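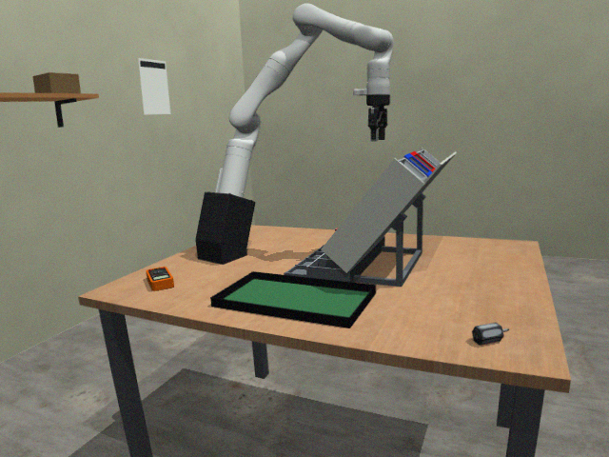
Amedeo Caruso wrote that oil was the wrong thing to put on a table that gets used every day, and that I should have gone straight to a hard finish. He may be right, but the table is already oiled, so I'd like to know what I can do from where I am now.

It's a solid wood worktable, secondhand. In May I sanded the top and put on two coats of Storkari oil. It looked good for a month. Now there are pale rings where cups sat, and the area by the front edge feels rough when I run my hand over it. I have half a can of oil left and a can of Irnex water-based polyurethane I haven't opened.

1. Can I put the polyurethane over the oil?
2. If not, do I have to sand the whole top back to bare wood?

Posted by tablesaw_less, September 16, 2020
Viewed 181 times

brackenhill
You can put it over oil if the oil has fully cured. Yours went on in May so it should be cured by now, unless the coats were thick or your shop is cold and damp. Press a white paper towel on the top with a heavy book on it and leave it overnight. If the towel picks up any oil, wait.

If it comes up clean, wipe the top with mineral spirits, let that dry for a day, then scuff it lightly and put on one thin coat of dewaxed shellac before the polyurethane. Water-based finish can bead up or peel over oil, and the shellac gives it something to hold on to. Try it on the underside first. Check the Storkari can too, as some oils have wax in them. If yours has wax, I would sand it off.

The roughness is probably raised grain. It comes up when water gets into the wood, and a light sanding takes it down.

Porchlight77
just sand it and start over, I did mine in a weekend. 

Amedeo Caruso
I still say go to a hard finish, but if you don't want to sand the whole thing, oil is easy to repair and you already own the oil. Rub the rough part with 320 paper, with the grain, and wipe off the dust. Then wipe on a thin coat of oil, leave it 15 minutes, and take off everything that's still on the surface. Do the same the next day. Two coats on a bare top is not much — I put four on mine.

For the rings, try the oil first. Pale rings are often only in the finish and they go away when you recoat. Dark rings are in the wood and need more work.

Don't skip grits if you do sand. And don't use 1000 or 3000 grit on bare wood before oiling, it closes the surface up and the oil won't soak in well. I stop at 180 or 220.

Lay the oily rags out flat outside to dry. They can catch fire if you leave them in a pile.

tablesaw_less
Thanks. The can does say it has wax in it, so I'm going with more oil for now.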